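Brerkcombe Opens Orders for Plostora Tabletop Handling Kit

LUTTHORPE, January 2026 — Brerkcombe today announced that its Plostora handling kit is available to order for service providers, training centers and research groups. The kit combines a multi-fingered robotic hand, a wrist mount and control software in one package, and is intended for work with everyday objects on an ordinary table.

Plostora was developed at the company's Lutthorpe site with control software licensed from Hijazi. The release version follows a trial period that began in August, during which 96 household and office items were added to the standard object library. Bottles, paper cups, folded cloths and small packages are all included.

The kit is priced at $2,125 for the hand and mount. A bundle with extended software support is offered separately at $1,139 per year. Each order includes five replacement fingertips, a printed setup guide and access to the Plostora online manual. Customers may also request a remote setup session, which is scheduled after delivery.

"Our customers asked for a hand that can be put to work among the things people already keep on their tables," the company said in a statement. "Plostora was designed with that request in mind."
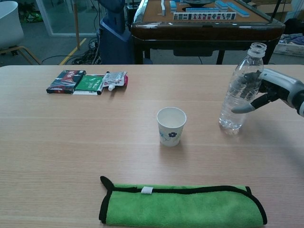

Can the kit be used with an arm from another manufacturer?

The wrist mount fits most arms with a standard tool flange, and Brerkcombe supplies adapter plates for other models on request. Buyers should send the arm's model number with their order — the sales office will confirm the correct plate before shipping.

Orders are accepted through the Brerkcombe sales office in Lutthorpe.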